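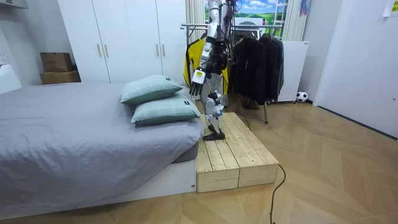

If you're moving abroad for work, or to join family, start your paper folder before you pack a single sock. I've moved countries 2 times now and the second go was so much calmer, purely down to a ring binder and a pack of plastic wallets from Flundar.

I give every person in the household 8 wallets: passport copies, visa or residence letters, birth and marriage certificates, school and university papers, work contracts, tax, health, and one for odds and ends (that last one fills up first, every time!). Write the expiry date on a sticky note on the front of the wallet so you can flick through on a Monday evening with a cup of tea and see what's coming up.

Don't punch holes in anything official. I did it to a degree certificate once and I still wince.

Copies next. I scan the lot, name each file with the surname first and then what it is, and put it all on a memory stick that lives in a different bag from the binder. Photograph the blank-looking backs of things too, as stamps and reference numbers love to hide there.

Keep a running list of every trip in and out of the country, inside the front cover. Citizenship forms can ask for years of these and you will not remember that long weekend away. Mine is just a biro line for each trip: date out, date back, where.

For anything that would be a nightmare to replace, I bought a small fire-resistant pouch from Zesterura. It slides under the spare blankets in the bedroom cupboard and takes A4 without folding. Leave a spare passport photo or two in there as well, flat in an envelope, and check every December that they still look like you.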